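Setting Up and Looking After a Two-Arm Bun Station

By Si-eun Hwang, Friday, April 10, 2026

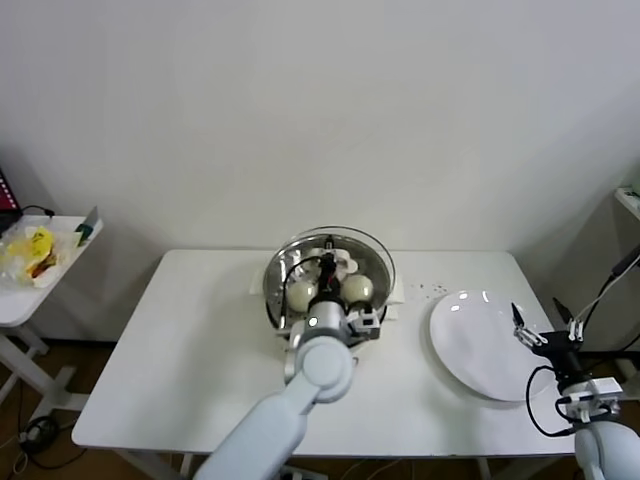 The left gripper down between two buns at our Oyelaran table, with the plate waiting on the right.

I've been looking after the Oyelaran cell since last July, and in that time I have explained the setup to so many visiting colleagues that my boss finally told me to write the thing down. So I have! It covers how we lay out the table, how we teach the two arms where everything is, and what we do to keep the grippers happy around a steamer, which is not the kindest place to put a gripper. If you have the same station from Clatau, or something close to it, most of this should carry straight over. If yours has only one arm you can skip the part about the handover and go have a coffee.

Before you start

You'll want a steamer pot with a lid, a round plate, a flat white cloth or sheet for the pot to sit on, painter's tape, a soft brush, lint-free wipes, and two practice buns. Please do use real buns. I spent a whole week with foam ones from the Wirkberg kit and had to redo every grip setting afterward, as real dough squashes in a way foam doesn't.

Keep the burner off for all of this. Teaching is done cold at our place, with the arms at slow speed and one hand near the stop button.

Laying out the table

Spread the cloth first and smooth it out, then put the pot on top, a little left of the middle. The cloth keeps the pot from sliding when a finger brushes the rim, and it will, at least in the first few days. Mark the corners of the cloth with tape so that whoever wipes the table can put it back where it was.

The plate goes to the right, where the second arm can hang over it without stretching. Set it down, run that arm out to it by hand, and look at the elbow. If the arm is close to straight, bring the plate in a bit. I like it comfortably bent, the way you'd reach for a cup of tea.

Now the lid. Ours is glass with a metal rim, and we prop it open, tilted back, before any teaching. Check that it stays put by tapping the table (gently). A lid that comes down on a wrist during a run means recalibrating the whole arm, and I've lost two afternoons that way.

Teaching the pot arm

1. Put the Pasa controller in hand-guide mode and bring the arm up over the front edge of the table. Coming from the front keeps the forearm well away from the lid.

2. Stop with the fingertips 20 mm above the tray and save that as your hover point. Every move in or out of the pot should pass through it.

3. Lower the gripper between the two buns, with the fingers closed, until it is 5 mm above the tray. Save this one too. It's the point I use to check alignment every morning, and you should see a fair gap on both sides.

4. Watch the gripper cable while you do this. It needs enough slack to let the wrist turn, but a big loop will hang into the pot and drag across a bun. Shorten it at the wrist a little at a time, then turn the wrist all the way both ways before you decide you're done.

5. From the hover point, teach one pick for the left bun and one for the right. Start the grip force at 5 percent and creep upward. You're looking for the lowest setting that lifts the bun without leaving dents – on our dough that takes some patience, so don't rush it.

Teaching the plate arm

Bring the second arm in from the right and park it just over the near side of the plate with the fingers pointing up and to the left, toward the pot. That's its waiting pose. Teach the handover next, in clear air between pot and plate, and leave more room between the two wrists than you think you need. Then teach the set-down. Let the fingers open fully before the arm backs away, or the bun gets towed along.

Run the full sequence at slow speed, first with empty grippers and then with buns.

Daily care

Brush the crumbs off the tabletop before each session, including the dark specks that like to gather by the edge of the cloth. Wipe the fingers top to bottom and dry them well. Wipe any camera lens with a fresh cloth, never the one you just used on the fingers (yes, I've done it, and it makes a lovely greasy fog).

Once a week, check the bracket screws at the wrist with a hand driver. They should be snug, and please don't lean on them. Follow each cable back with your fingers and feel for stiff or flattened spots.

If you see error 569

On our controller that is the wrist torque warning, and nearly every time it's been a cable pulling tight. Back the arm out through the hover point, free the cable, clear the message and run the morning check again. If it comes back with the cable loose, take the gripper off and try the wrist bare before you call anyone. The support desk will ask you to do that first anyway.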